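Home News Workspaces Bookings Contact

This site uses cookies to remember your settings. Accept Decline

Workroom storage: changes at Grurnside 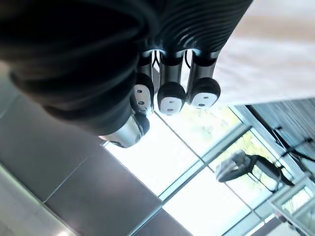

Grurnside workroom, February

Feb 26, 2020

The shared workroom at Grurnside has moved to the storage layout used at Buscombe since October. The main difference is that hand tools and consumables are now kept by task. Measuring and marking tools share one drawer, cutting tools another, and fasteners are sorted by thread and then by length. Mixed tins of screws have been emptied and will not be refilled.

Drawer labels give the contents and a location code. Please return items to the code on the label, including when the drawer next to it has more space. If a label is missing or wrong, write the correction on the sheet inside the door. Duygu Kahraman updates the index from that sheet and prints replacements.

Cables and adapters are coiled, tied and hung by connector type. Leads over 2 meters go on the lower hooks. Anything with damaged insulation should be tagged and handed to Derek Entwistle for testing. Do not put it back on the hook, tagged or otherwise.

Work in progress may stay on the side shelf for up to 20 days. Each piece needs a card with a name, a start date and a phone extension. Work without a card goes into the holding cabinet, and Tadeusz Mazurek has the key.

Small parts are supplied in bags of 200. One open bag and one sealed bag are held for each size, and a new bag is ordered when the sealed one is opened. Leftovers from a job go back into the open bag only if the size has been checked with the gauge.

Solvents, adhesives and aerosols are not covered by the new layout. They remain in the ventilated cabinet, and the existing sign-out log applies. Lids should be wiped before the container is put away.

The revised index is pinned beside the door. Questions about the layout should go to Fathima Saha.

Contact us | Copyright 2020 Grurnside Workspaces | Back to top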